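Let the robotics club do laundry

The robotics club at Umcombe High spent most of its money last year on one weekend. The Sturkison Cup cost the club about 3,000 dollars in entry fees, parts and bus hire. The team placed well, came home, and put the robot on a shelf, where it still sits.

This year a second group of students asked to do something else. They wanted to work on folding clothes. They got 700 dollars and a corner of the shop, and some people at the school board meeting thought even that was too much for a project with no trophy at the end.

I think it was the better use of the money, and I say that as a parent whose older child was on the cup team.

A competition robot works on a field where everything is known in advance. The balls are the same size and the walls are in the same place. Clothes are different every time they land. A student who writes a program to pick up the edge of a shirt has to deal with the fact that the edge moves when you touch it.

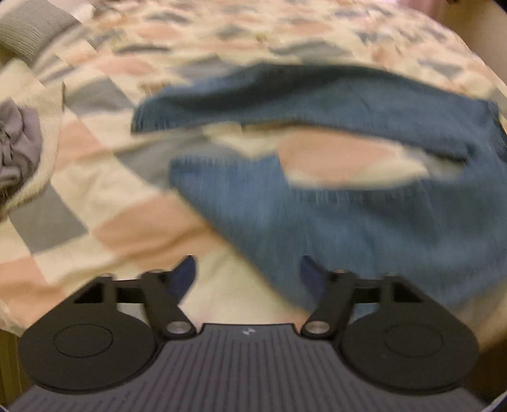 Most of the students' work since November has been collecting examples. They do it at home, on beds and tables, with a gripper held in the hand, and they write up each session in a shared notebook. At last count they had 1,527 recordings. They threw out 91 of them after arguing over what counts as a fold -- an argument worth more to me than another practice match.

There are fair objections. The work is slow, and much of it is dull. Two students quit before winter break. A college application has an obvious place for a cup ranking and no obvious place for a pile of jeans. The cup also teaches deadlines, which this group has been loose about.

But the board does not have to pick one. Pratach, the next district over, splits its club budget in half between the contest team and open projects, and both have kept their members. Umcombe could do the same when the budget comes up again. The folding group has asked for a second gripper and a better computer. I would give them both.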